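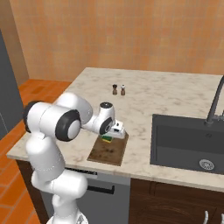
Figure 2. Orange and tan wall tiles behind a beige marbled countertop.

3.2 Who picks the tiles?

I went into this part of the study thinking people chose kitchen colours for themselves. Silly me! Of the 107 households we wrote to after September, more than 500 comments came back, and a great many were about selling the place one day (even from people with no plans to move). Warm colours like those in Figure 2 got called "cosy" and "a bit much", sometimes by the same person.

My colleague Asanka Gunawardena read all the Rakulel replies and I took the Phetsri ones - then we swapped. We disagreed on 5 replies, mostly over whether "fine" counts as praise. I still say it doesn't. Renters wrote less about colour and far more about grout, and I've kept their answers apart for the next section, where cleaning comes up properly.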